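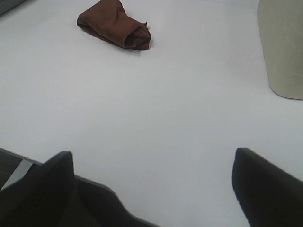

The Method at Stemomstead

The Institute at Stemomstead had one rule for its reports: the method came before the result. The author of this one had written the result first, in July, and was asked to begin again.

The method was plain. Two arms, known in the building as Sikutus, were to fold a brown cloth on a white table. The cloth was set down differently for each trial, and 743 trials were allowed. A trial was counted only when both arms had let go.

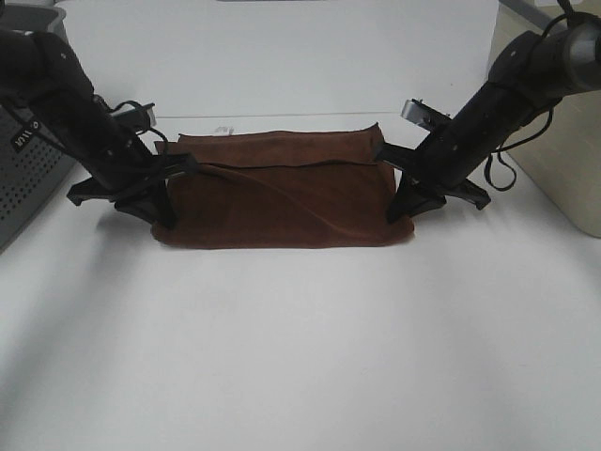
Sikutus, with one gripper at each side of the folded cloth.

The Shih measure was used for scoring. It gave 15 points for a square fold and took away six for a trapped corner. It gave nothing for patience, and the author proposed in a footnote that this be reviewed. The footnote was returned with a line through it. 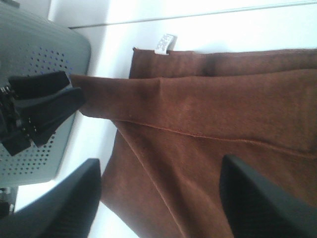 The Result

At trial 205 the scores began to rise. No setting had been changed. The author checked the log twice, then stayed until the cleaners had gone and the corridor lights were off.

What the log showed was a pause. Before each fold the arms now waited, a little longer every evening, with the grippers open. 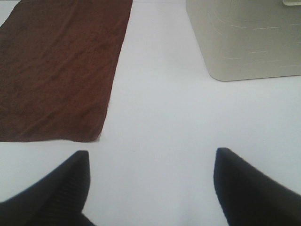
The final report gave the length of the pause in a table and offered no cause. It was accepted without change. The author asked to keep the cloth, and the request was passed to Stores, where it remains under consideration.

Recent stories
The Lift at Stoment
Minutes of a Quiet Meeting
A Short History of the Key Cupboard

This site uses cookies to remember your reading settings. Accept / Manage

© Stoment Fiction. All rights reserved. Back to top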